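Vestley Residence Halls
Frequently Asked Questions: Furnished Rooms and Short Stays
Last updated Jan 24, 2025

The Housing Office receives many of the same questions from incoming residents and visiting families. Answers to the most common ones appear on this page. Where an answer differs from your signed agreement, the agreement applies.

Who may apply for a furnished room?

Furnished rooms are open to graduate students, visiting instructors and their immediate families. Undergraduate students should apply through the Zelach Hall program, which has its own calendar and its own deposit rules.

How many rooms are available?

Vestley manages 472 furnished rooms in two buildings, Markell House and Iwasaki House. Markell House is nearer to the library and the bus stop. Iwasaki House is quieter and has larger rooms on the upper floors. We receive nearly 3000 requests a year, and applicants are encouraged to list both buildings.

What does the monthly rate include?

The standard rate is $1026 per month. It includes heat, water, electricity, internet service and trash collection. Parking is billed separately. A resident who arrives after the first of the month pays a daily share of the rate for that month only.

Is there a deposit?

Yes. A deposit of $455 is due when the agreement is signed. It is returned by check or direct transfer after the final room inspection, less any charges for damage or missing items. Please leave a forwarding address with the front desk.

What furniture is provided?

Each room has a bed, a table, a chair, a dresser and a reading lamp. Residents may bring small items of their own, such as rugs, table covers and bedding. Larger items, including sofas and additional beds, need written approval before move-in day.
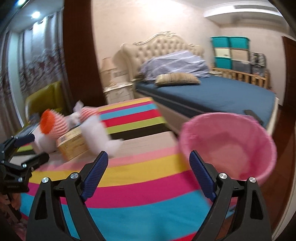 A bedroom with a table under a striped cloth and a large bed.

May I rearrange the room?

Furniture may be moved within the room, provided that the door, the window and the heater remain clear. University furniture may not be stored in hallways or stairwells or traded with another resident. Wall hooks with removable backing are allowed. Nails and screws are not.

Are linens supplied?

A mattress cover is supplied with every bed. Sheets, blankets, pillows and towels are the responsibility of the resident. Visitors staying fewer than 14 nights may request a linen set at the time of booking - the charge is added to the first bill.

Who cleans the room?

Residents clean their own rooms. Shared kitchens and bathrooms are cleaned by staff every weekday morning. Vacuum cleaners and mops may be signed out at the front desk with a resident card and are due back the same day.

May I cook in my room?

No. Hot plates, toasters and rice cookers are limited to the shared kitchens. An electric kettle with automatic shutoff is permitted, as is one small refrigerator per room.

How do I report a repair?

Submit a repair request through the resident portal or call the front desk. Leaks, lost heat and broken locks are handled the same day. Other repairs are normally completed within five working days. Staff will knock before entering and will leave a notice if you are out.

May I have overnight guests?

A guest may stay up to three nights in any month. Register the guest at the front desk before 9 p.m. on the day of arrival. In shared rooms, the written consent of the other resident is required.

Do the buildings close during the winter break?

Both buildings stay open. Front desk hours are shorter in the second half of December, and the mail room closes on university holidays. Residents who will be away should close their windows and set the heat to low.

How do I end my agreement early?

Written notice of 30 days is required. Send the notice to the Housing Office, to the attention of Elias Semaan, Resident Services Manager. Rent is charged through the end of the notice period - or through the day you move out, if later.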